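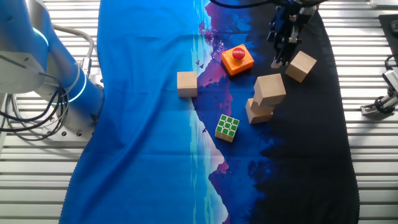

Warum ist der Himmel abends bunt?

Letzte Aktualisierung: 3. November 2024

Mittags ist der Himmel blau. Klar. Abends dann plötzlich orange, rosa, lila, und irgendwann fast schwarz. Dabei hat niemand die Luft ausgetauscht. Ist immer noch dieselbe Luft. Was ist da los?

Fangen wir mit der Sonne an. Ihr Licht sieht weiß aus, oder ein bisschen gelblich. Da stecken aber ganz viele Farben drin: Rot, Orange, Gelb, Grün, Blau, Violett. Alle zusammen ergeben Weiß. Beim Regenbogen kannst du sie einzeln sehen, da werden sie nämlich auseinandergezogen. Geht auch mit einem Glas Wasser auf der Fensterbank, wenn die Sonne schräg durchscheint. Blatt Papier drunter, bisschen hin und her schieben, dann kommt manchmal ein kleiner bunter Streifen.

Licht kannst du dir wie Wellen vorstellen. Blaues Licht hat kurze Wellen. Rotes hat lange. Merken! Das brauchen wir gleich.

Warum tagsüber blau?

Die Luft ist voll mit winzigen Teilchen. So klein, dass man sie nicht sieht, auch nicht mit der Lupe. Das Sonnenlicht muss da durch. Die langen roten Wellen kommen ziemlich gut vorbei. Die kurzen blauen dagegen werden ständig abgelenkt, mal nach links, mal nach rechts, nach oben, nach unten. Das nennt man Streuung. Das blaue Licht kommt deshalb aus allen Richtungen bei dir an, und der ganze Himmel leuchtet blau.

Und Violett? Hat doch noch kürzere Wellen? Stimmt, gut aufgepasst. Violett wird sogar noch stärker gestreut. Aber in der Sonne steckt weniger davon, und unsere Augen sehen Blau viel besser. Also: blau.

Und abends?

Abends steht die Sonne tief. Ihr Licht kommt jetzt ganz schräg und muss durch viel mehr Luft als am Mittag. Stell dir ein Butterbrot vor. Mit dem Zahnstocher gerade von oben durch: kurzer Weg. Ganz schräg durch: langer Weg. Genau so ist das mit dem Licht und der Luft.

Auf dem langen Weg wird das Blau fast komplett zur Seite weggestreut. Was übrig bleibt, ist Gelb, Orange und Rot. Das kommt bei dir an und färbt auch die Wolken von unten an. Wenn sich Rot und ein Rest Blau mischen, gibt es Lila oder Rosa.

Morgens passiert übrigens das gleiche, nur schläfst du da vielleicht noch.

Die blaue Stunde

Jetzt ist die Sonne weg. Ist es sofort dunkel? Nein! Sie ist zwar hinter dem Horizont verschwunden, aber sie scheint noch auf die Luft hoch über dir. Von da kommt Licht zu uns runter. Diese Zeit heißt Dämmerung. Ein Teil davon heißt blaue Stunde, weil der Himmel dann so ein richtig tiefes Blau hat.

Schuld an diesem Blau ist vor allem das Ozon, ein Gas weit oben in der Luft. Es schluckt einen Teil vom gelben und orangen Licht. Blau darf durch.

Eine ganze Stunde dauert das bei uns meistens nicht, der Name schummelt. Im Juni dauert die Dämmerung länger als im Herbst. Und ganz im Norden wird es im Juni gar nicht richtig Nacht, da schimmert es einfach durch bis zum Morgen. 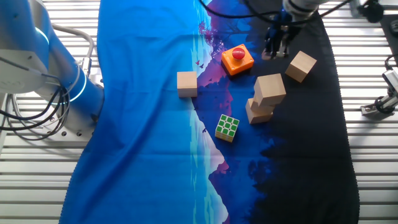
Bäume und Berge sehen in der Dämmerung aus wie ausgeschnitten. Das ist eine Silhouette: nur der Umriss, innen alles dunkel. Das Licht kommt von hinten und auf die Seite, die zu dir zeigt, fällt kaum noch was. Künstler mögen das sehr, weil man mit wenig Farben auskommt. Auf dem bedruckten Stoff sind die Tannen nur noch dunkle Formen, die Berge lila und die Vögel winzige dunkle Umrisse, und trotzdem erkennt man alles sofort. Probier es selber: schwarzes Papier, Baum ausschneiden, auf blaues Papier kleben. Fertig ist der Abend.

Warum werden die Farben so komisch?

In deinen Augen gibt es 2 Sorten von Sehzellen. Die Zapfen sind für Farben da, brauchen aber viel Licht. Die Stäbchen kommen mit ganz wenig Licht klar, können dafür keine Farben unterscheiden. Wird es dunkel, machen die Zapfen langsam schlapp und die Stäbchen übernehmen. Eine rote Jacke sieht dann fast schwarz aus, eine blaue bleibt länger hell. Deshalb sagt man auch: Nachts sind alle Katzen grau. Sind sie nicht. Sieht nur so aus.

Versuch: Abendhimmel im Glas

Du brauchst:
ein großes, durchsichtiges Glas mit Wasser
einen Löffel
etwas Milch
eine Taschenlampe (weißes Licht)
ein dunkles Zimmer

So gehts:
Glas hinstellen, Licht aus, mit der Taschenlampe von der Seite reinleuchten. Man sieht nicht viel. Jetzt 6 Tropfen Milch rein und umrühren. Wieder leuchten. Schau erst quer zum Lichtstrahl: Das Wasser sieht leicht bläulich aus. Dann schau von der anderen Seite durch das Glas zur Lampe hin. Die wirkt jetzt gelblich oder orange! Wenn nichts passiert, noch ein paar Tropfen dazu. Zu viel Milch ist aber auch nix, dann kommt gar kein Licht mehr durch.

Die Milch macht hier die Arbeit der Luftteilchen. Winzige Fetttröpfchen lenken das blaue Licht stärker ab als das rote.

Wichtig: Bei diesem Versuch nur die Taschenlampe nehmen. Nie direkt in die Sonne schauen, auch abends nicht, auch nicht mit Sonnenbrille. Das kann die Augen kaputt machen, und man merkt es nicht mal gleich.

Schnelle Wörter zum Nachschlagen

Horizont: die Linie, wo Himmel und Erde sich scheinbar treffen.
Streuung: Licht wird in alle möglichen Richtungen abgelenkt.
Dämmerung: die Zeit zwischen Tag und Nacht. Gibts morgens und abends.
Silhouette: dunkler Umriss vor hellem Hintergrund. Spricht man Silu-ette.

Und auf dem Mars?

Da ist es umgekehrt. Tagsüber ist der Himmel gelblich-braun, vom vielen feinen Staub. Beim Sonnenuntergang wird es rund um die Sonne bläulich. Der Staub lässt dort das blaue Licht besser geradeaus durch. Ein blauer Sonnenuntergang also, aber ziemlich kalt zum zugucken.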